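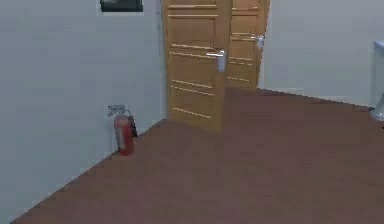
Sim room check, Mallcombe arm, June
Checked by: Sowmya Varghese

1. Extinguisher modeled with its own collision shape: yes. Against the wall by the doors. Try bumping it before you believe me.
2. Door swing kept out of the arm's reach: NO. Lewis MacAulay's sheet says pass. Based on what?
3. Speed limit on near walls: set, untested.
4. Wall seams closed: open item.

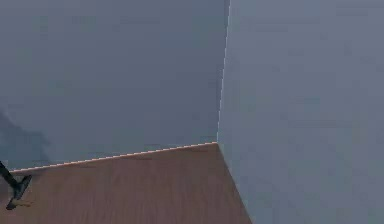 Item 4. Bright dashed line at floor and corner, gripper at left.

5. Stop test: 3 runs logged, 43 required.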